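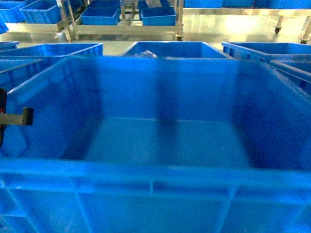

4. Setting up the washing line and the first wash

Read this section to the end before you connect the water. The Tulto 800 crate washer is delivered with the drain closed and the rinse pump locked for transport. If you start the machine in this condition, the pump can be damaged and the guarantee does not cover it.

The work in this section needs two persons. The electrical connection was described in section 3 and must be finished and checked already.

4.1 Choosing the position

1. Put the washer on a hard floor which can become wet. A painted floor is allowed, but the paint must be fully cured.

2. Leave a free space of 800 mm on the side with the service door. On the other side the machine may stand close to the wall.

3. Keep the loading end away from the place where clean produce is packed. Dirty water can drip from crates before they enter the tunnel.

4. Turn the adjustable feet until the spirit level on the top cover shows level in both directions. Tighten the lock nuts with the open spanner from the accessory bag.

Note: The tank holds a lot of water and the feet settle a little under this weight. Please check the level again after the first filling, and once more after one week of use.

4.2 Removing the transport locks

1. Open the service door. The key is taped to the inside of the control box cover.

2. Remove the 2 red brackets from the rinse pump. Pull them straight towards you and do not twist.

3. Remove the foam block from under the filter basket.

4. Keep the brackets. You will need them again if the machine is moved to another building.

Caution: The edges of the brackets are sharp. Wear gloves.

4.3 Connecting the water

1. Flush the supply pipe into a bucket until the water runs clear. New pipes often contain small metal pieces, and these block the nozzles very quickly.

2. Connect the inlet hose with the flat rubber washer. Tighten by hand, then a quarter turn with the spanner. More force will crush the rubber.

3. Connect the drain hose. The highest point of the drain hose must be lower than the overflow pipe inside the tank.

4. Close the drain valve (lever across the pipe) and open the inlet slowly.

5. When the float stops the water, look at all connections with a torch. Wait ten minutes and look again.

Note for sites with well water: Fit the Leinonen pre-filter before the inlet hose. Without it, the sand collects in the lower spray arm, where you do not see it. The part number of the filter cartridge is 1104. It is sold in packs of 4.

Caution: Do not connect the machine to a hot water supply. The heater in the tank does this work, and the inlet valve is made for cold water only.

4.4 Adjusting the guide rails

The guide rails hold the crate straight while the chain moves it through the tunnel. They must be set for the crates you use. If you use more than one size, set the rails for the widest and order the insert rails for the others.

1. Switch off the main switch and hang your lock on it.

2. Loosen the star knobs on both sides of the tunnel. There is one more knob under the outlet end, and it is easy to forget.

3. Place an empty crate upside down on the chain. The open side must always look downwards, because the strongest spray comes from below and the water must be able to run out.

4. Move the rails until there is a gap of one finger on each side. Crates with strong outside ribs need this gap, as otherwise the ribs catch on the rail joints.

5. Push the crate by hand through the full length of the tunnel. It should move without jumping. If it stops, mark the place with chalk and correct the rail there.

6. Tighten all star knobs and remove the lock from the main switch.

Note: Stacking and folding crates can be washed in the same tunnel. Folding crates must be opened and their side walls locked. A wall that falls in during the wash will stop the chain.

4.5 Detergent

Use only a low-foam detergent made for spray machines. Hand washing liquid makes so much foam that the pump sucks air, and the pressure falls.

1. Put the suction tube to the bottom of the can and close the cap.

2. Press and hold DOSE on the panel until you see liquid in the clear tube.

3. Start with setting 2 on the dosing wheel. For crates with dried soil, increase to 4. For crates that carried only leaf vegetables, 2 is normally enough.

Caution: Detergent is dangerous for the eyes. Wear goggles when you change the can. Never pour the rest of one detergent into a can of another kind.

4.6 First wash

1. Let the machine run empty for one full cycle. This cleans oil and dust from production out of the tunnel.

2. Drain the tank, clean the filter basket and fill again.

3. Wait until the green lamp stays on. While it blinks, the water is still heating.

4. Place the crates on the chain one after another, with one hand width between them.

5. Take the first crate at the outlet and look in the corners and behind the handles. If soil remains there, turn the chain speed one step lower before you change the detergent.

6. Let the crates drip on the sloping rack before you stack them. Crates stacked wet will smell after a weekend, also when they are perfectly clean.

Scratches and grey rub marks from transport are in the surface of the plastic and will not be removed by washing. Please do not increase the dose for this reason.

4.7 If the first wash is not good

White spots on the crates: the water is hard. Use the rinse additive and see section 7.

Crates turn sideways: the guide rails are too wide, or the gap is not the same left and right.

Weak spray at one side: take out the spray arm on this side and clean the nozzles with the plastic pin. Do not use wire.

Green lamp does not come on after two hours: switch off and call the Brurkgate service desk. Have the serial number ready. It is on the plate behind the service door, below the lock.

After the first wash, the person responsible for the machine signs the form on the last page of this manual. Send one copy to the service desk and keep the other with the machine.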